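Keeping medicines straight at home – tip sheet 106

Back again. Last sheet was stairs and bathrooms, this one is pills, bottles, creams, drops, the whole drawer. Lots of mail asking for it (900 messages in the inbox, I'm not getting to all of them, sorry). Quick and dirty, written between two other jobs. Usual warning: these are storage and sorting tips. What to take and how much is for your doctor or pharmacist.

Where to keep things

Not the bathroom. I know it's called a medicine cabinet. Steam from the shower, heat, more steam. Tablets go soft, capsules stick together. Bedroom closet shelf is fine, a high kitchen cabinet is fine if it's away from the stove and the dishwasher.

Not the windowsill either. Not the car. Glove box in July will cook anything.

Top of the fridge gets warm. Had it there myself for years, moved it.

High up AND locked if there are kids in the house, or kids who visit. Child resistant caps slow them down and that's all they do. Purses on the floor count too – grandma's purse is a medicine cabinet with a zipper.

Fridge items: middle shelf, toward the front. Back wall freezes things. Insulin that has frozen goes out, even if it thawed and looks fine. Door shelf swings too warm every time somebody wants milk. I use a lidded food tub with a strip of tape on it that says MEDS NOT LUNCH.

Sorting day

Pick one day, do it every week, same time. Mine is after breakfast, coffee finished and cup gone from the table. Good light. Glasses on. Radio off if you are on more than a few things.

All bottles on the left to start. Do one medicine all the way through the week, then the bottle moves to the right. Next one. If the phone rings, you can see where you were. Before I did this I'd stop halfway and then sit there counting tablets like a bank teller.

Read the label every time. Yes even the ones you know. Pharmacies switch makers and your little white round one is now a little white oval one. If it looks different and there's no note, call before you take it. 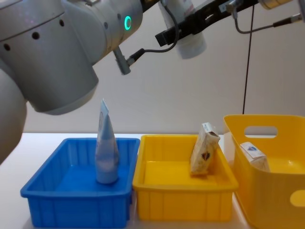
At the table, light on teal-green.

Pill boxes

I have six now, which is silly. The one I use is a Tuka, four rows, lids that pop up with the side of your thumb. The cheap flat ones are OK for once a day people. Things to check in the store, open and shut every lid:

– can you open it with your sore hand
– does it stay shut upside down
– do the letters rub off with a damp fingertip
– does your biggest pill fit, two or three of them together

Some pills can't go in a box at all. Nitroglycerin stays in its own glass bottle. Anything that comes with a packet of drying stuff in the lid, ask first. Foil blister pills, same, ask. You can snip the blister card into squares and put those in, foil and all, but the corners are sharp so round them off with scissors. And never swallow it with the foil on, which sounds dumb until it's 5 am and dark.

Wash the box once a month. Warm soapy water, rinse, leave the lids open overnight. Fill it when it's bone dry. Dampness in the corners is what wrecks them.

Labels

Pharmacy print is tiny. Fat black marker on a piece of masking tape, what it's FOR in plain words. BLOOD PRESSURE. WATER PILL. Stick it so it doesn't cover the real label.

If you like it neater, the Saseo write-on stickers hold up alright, the white ones, the yellow ones curl. Write before you stick.

Same medicine, two names is the big trap. Brand name on the old bottle, generic on the new one, you take both. Every time a new bottle comes in the house, write the generic name on the cap and check it agianst the other caps. Cold and flu stuff too – read the back panel for acetaminophen, it's in half of them, and it adds up with the plain tablets.

Rubber band trick: one band around the bottle for morning, two for night. You can feel it in the dark. My night one is at 9 and I've grabbed the right bottle without turning on the lamp. Still turn on the lamp though.

Bins and drawers

Big drawer where everything rolls around is hopeless. Break it up by person first, then by how often. Daily stuff at the front. Now-and-then stuff (allergy, heartburn, cough) behind. First aid completely separate, in a thing with a handle you can grab and carry to the kid who is bleeding on the porch.

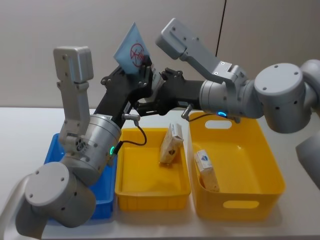 Three plastic bins on a white tabletop.

Different color for each person if you've got a full house. We have shoebox size ones from the dollar place. Don't buy fancy. Buy ones that wipe clean, cough syrup gets on everything.

Syrups stand up in an old mug. Wipe the neck of the bottle before you put the cap on or it glues shut. If it's already glued, hold the cap under the warm tap for a bit, dry it, then turn.

Creams and ointments: flat box, caps all facing the same way. Write the date you opened it on the crimp end. Steroid creams away from the toothpaste!! People have brushed with the wrong one. Also away from the hemorrhoid cream and the lip stuff, you get the idea.

Measuring

Kitchen spoons are not for medicine. A teaspoon out of the drawer can hold a lot more or less than a real teaspoon. Use the syringe or cup that came in the box, and only with the medicine it came with.

Lost it? Pharmacy will hand you one, mostly free. Mine in Bevan keeps a jar of them by the register.

Put the dosing cup on the counter and bend down to read it. Held up in your hand it's always tilted.

Numbers wear off the syringes. Once you have to guess, trash it. Rinse them apart, plunger out, air dry on a paper towel. No dishwasher.
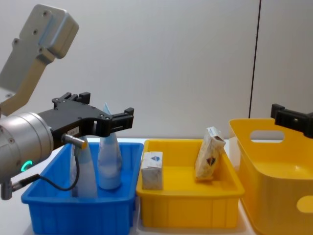 Splitting tablets, same sort of thing. Splitter, not a paring knife. Only if the pharmacist says that tablet can be split – long acting ones mostly can't, coated ones often can't. Split one at a time, take the two halves on two days running, then split the next. If you do the whole bottle in one go the halves crumble, and you get a lot of dust at the bottom.

Clean the blade with a dry brush. An old makeup brush is perfect.

The list

If you do just one thing off this page, do the list. One sheet of paper. Name of the medicine, strength, when, what for, who prescribed it. Vitamins and herbal stuff on there too, they matter. Allergies at the top in capitals. Date at the bottom so everyone knows which copy is newest.

One on the fridge, one in the wallet, a photo of it in your phone. Cross out, don't erase. When it's too messy to read, write a new one and tear up ALL the old ones. I found three versions in my own coat pockets and they disagreed.

I used the Kumerex printable for a while. Nice big boxes, but no space for "what for" so I went back to a ruler and a pencil.

Take the list to every appointment, dentist as well.

Forgetting

Tie it to something you already do. Pill box next to the coffee can if it's out of reach of small hands. Night pills by where you plug the phone in.

Phone alarm with the name of the pill as the label, not just a beep. A beep could be anything. Mine had gone off for the dryer, I thought.

Missed one? Check the leaflet or call. Don't double up on your own. Keep the pharmacy number on the same sheet as the list so you aren't hunting.

Turn the empty bottle upside down on the shelf when there's a week left. That's the order-refills signal in our house and it works better than any app we tried. Order early before long weekends.

Getting rid of old stuff

Twice a year, go through it. I do September and then again in the spring. Anything past date, anything you stopped, anything with no label. That mystery baggie of white tablets – out.

Take-back box at the pharmacy or police station is best. If there isn't one near you: mix the pills with used coffee grounds or cat litter, into a bag, seal, into the trash. A few strong ones (certain pain patches and so on) have their own rules printed in the leaflet, follow those. Scratch your name off the bottle or go over it with the fat marker.

Needles and lancets go in a proper sharps container. A heavy laundry detergent jug with a screw lid will do in many places, taped shut when it's three quarters full, but look up what your county wants. Never loose in the kitchen trash. Never in the recycling.

Inhalers don't go in the fire or the burn barrel. Somebody wrote in about that. Please don't.
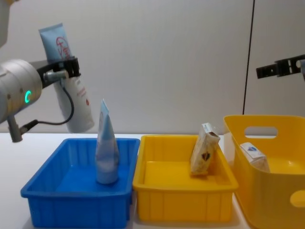

How long can I keep eye drops once the bottle is open?
Go by the leaflet, a lot of them say four weeks, and write the opening date on the bottle the same day. Single-use ones get tossed after that one use even if there's some left in the bottom.

Traveling, real quick

Carry-on, never the checked bag. Couple of extra days worth. Original bottles if you're crossing a border, plus the list. Cold stuff in a lunch bag with an ice pack, dish towel in between so it doesn't touch the ice. At the hotel check the mini fridge isn't set to freeze, they often are.

Pill box lids pop in a suitcase. Fat rubber band around the whole thing, or into a zip bag.

Pets! Dog's pills on a seperate shelf, different room if you can. Two brown bottles side by side at 6 am is asking for it.

More on patches and inhalers next sheet, ran out of time.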